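About Clirar

Clirar tests machines on chores. We take on work that people in homes and small shops do without thinking much, such as clearing a work surface, sorting utensils or putting loose items in a tray, and we measure how far a robot arm gets with no help. Our reports go to manufacturers, care providers and shop owners who have to decide whether to buy now or wait.

The company was started by Ayuba Sowah, who had spent 11 years in packaging maintenance at Navport and had sat through a lot of sales demonstrations. Our office and test bench are in Kennedy. A second bench, used for shop-floor tasks such as parts kitting and bin changes, is in Pusden.

How we test

Every chore is written up first as a task sheet with a start state, an end state and a time limit. A task is run 50 times in simulation with the objects moved between runs. Tasks that pass go to the physical bench and are run again. A run counts as a pass only if the end state is met and nothing is dropped off the table. The task library holds 114 sheets, and we revise it every March.

Table tasks make up most of the library. They use ordinary things: a sponge, a ladle, a spatula, a tray, a cardboard box.

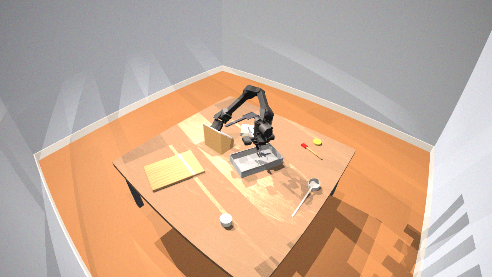
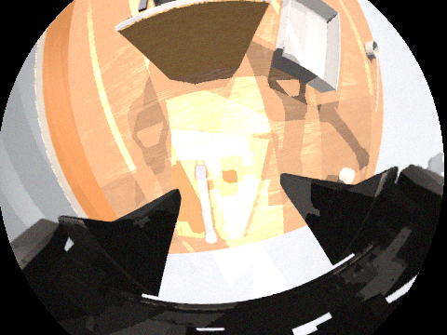

Can a robot do the household chores yet?

Some of them, under fixed conditions. Picking up one rigid object and placing it in an open container is close to routine on our benches. Results drop when the object is thin and flat, when it lies against something else, or when the lighting changes between runs. Laundry, wiping to a clean finish and anything that needs two hands are still slow, and we do not recommend buying a machine for those alone.

What we publish

Each report gives the pass rate, the median time and a list of failure types - missed grasp, slip, collision, wrong placement. We do not publish a single overall score. Clients receive the run logs along with the report and may repeat any test on their own equipment.

Clirar does not build or resell robots. Test requests are reviewed by 3 engineers, and a new task sheet can be proposed by any client at the time of booking.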